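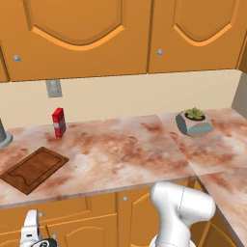 Skirnau Kitchen – simulated counter for arm demos and open days

Skirnau is the kitchen we bring along when we show people what a robot arm can do at home without hauling a real kitchen through the door. It runs in simulation on one machine, it looks great on a big screen, and you can hand the controls to a ten-year-old and nothing gets broken (we have tested this part a lot!).

The counter is an L shape in mottled marble, with orange cabinets above and below, and the arm in the standard setup is white. Most sessions start with things already out on the counter: a cutting board, a small red box toward the back, a succulent in a faceted planter. You can swap them, move them or clear the lot before the next visitor steps up.

Seen at the Mastholm open day

We had Skirnau running at Mastholm on 2019-12-14, from the moment the doors opened until well after they were meant to close. Over 300 people came through, and the line for the controls went down the hallway and past the coat racks for most of the afternoon. Aušra Venckus ran the station and talked more or less nonstop for the whole day, and she still wanted to show the team one more grasp while we were packing up cables.

What people liked best was the red box. It's tall and narrow, so a careless nudge can tip it, and everybody wants to be the one who picks it up cleanly. We had a pair of sisters trading turns on it, a retired baker who took it very seriously, and a man who only came in to get out of the rain and stayed for an hour. The planter draws a different crowd. Its slanted sides make you think about where to take hold, and the engineers in the room always end up arguing about it – usually with their hands in the air, pinching at nothing.

The cabinet knobs are worth a mention too. They're small, round and silver, and reaching for one of the lower ones makes for a good second task once somebody has the feel of the arm.

How a demo session goes

Each turn lasts 4 minutes. The visitor gets a short practice reach with no goal at all, then picks a task from the card. The host can pause at any point, rewind and play the reach back from the same view, and that's where the good conversations happen. People ask why the arm went the long way around the board, or why it stopped short, and you can just show them.

Reset takes one key press and puts every object back in its starting place. If you want a bit of variety, turn on Shuffle and the small items will land somewhere new each time. We left Shuffle off in the morning at Mastholm and turned it on after lunch, and the afternoon was noisier and a lot more fun.

What you get

Skirnau Kitchen scene, full counter and cabinets
White arm with gripper, ready to drive
Gadik hand controllers, 2 in the box, with charging cable
Besnard session manager, with turn timer, pause, replay and Shuffle
A library of 3,000 saved object layouts
Printed task cards for visitors and a host guide
Carry case for the controllers and cards

You'll need your own computer and screen. A projector works fine in a dim room, but the mottling on the marble washes out in daylight, so go with a proper screen if the space has big windows.

Setting up

Plug in the controllers, open Besnard and choose Skirnau from the scene list. The first load is slow. Do it before guests arrive, then leave the program open for the day. Set the turn timer, check that the sound is on (there's a soft click when the gripper closes, and people do listen for it) and run one full task yourself.

Stand the host to the left of the screen if you can. Visitors tend to drift forward as they concentrate, and on the right they end up blocking the people waiting.

Good to know

Controllers last a full open day on one charge if you dock them over lunch. The left-handed setting is under Host, then Controls, and it's remembered only until the next reset. The guide also has a page for school groups, with shorter tasks and a way for two kids to share a turn, one steering and one working the gripper.

A larger set of task cards is coming in July, with several tasks Aušra scribbled down at Mastholm from visitors' suggestions. The baker's is in there! Current owners will get the new cards by mail at no charge.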